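Muireann Moriarty has coached the Kolthorpe women's basketball team for five seasons, and for the last two she has spent most of her planning time on what happens when her players do not have the ball. Kolthorpe allowed fewer second-chance points last season than in any of her earlier years. She puts most of that down to floor position at the moment of the shot.

"People teach the box-out as contact," she said in her office in July. "Contact is the second step. If the weak-side defender is standing in the wrong spot when the ball leaves the shooter's hand, she has no one to make contact with."

Her rule is that the weak-side defender must have both feet in the lane before a corner three goes up. Long shots from the corner tend to come off on the opposite side, and a defender who is still outside the lane has to turn and run to the ball. Moriarty charts this by hand from game video. Her sheet for last season covers 3,530 defensive possessions, each marked with the position of all five players at release.

The sheet has 4 columns for the weak side alone. She tried cutting it to 2 and went back. "I lost the difference between late and lazy," she said. "Late is a rotation problem and I can fix that in practice. Lazy shows up in the fourth quarter, and that is conditioning or minutes."

The change had a cost. Kolthorpe sent only one player up the floor early on a miss, and its fast-break scoring dropped. The home loss to Pranora was the clearest case: Kolthorpe won the defensive boards and still scored almost nothing in transition.

"I would take that trade again against Pranora," Moriarty said. "Against Nkuna, no. They don't crash the glass, so you are holding players back to guard nothing."
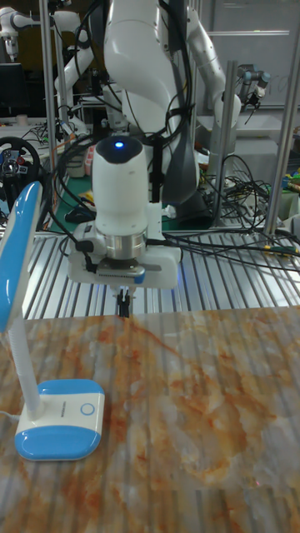
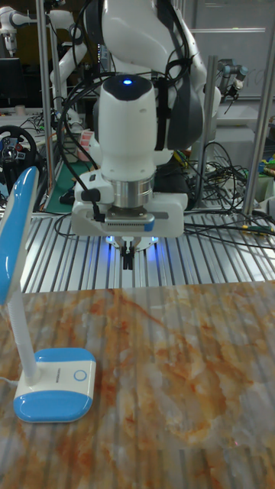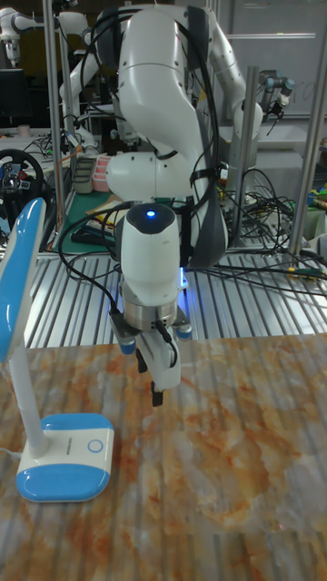

For the coming season she plans to set the number by opponent - two players released early against teams that retreat on the shot, one against everyone else. The call will come from the point guard, on the dead ball before the possession. Preseason games against Prellus will be the first test, and she expects mistakes. "We'll get the call wrong in the first half," she said. "I want to see if we have it right by the third quarter."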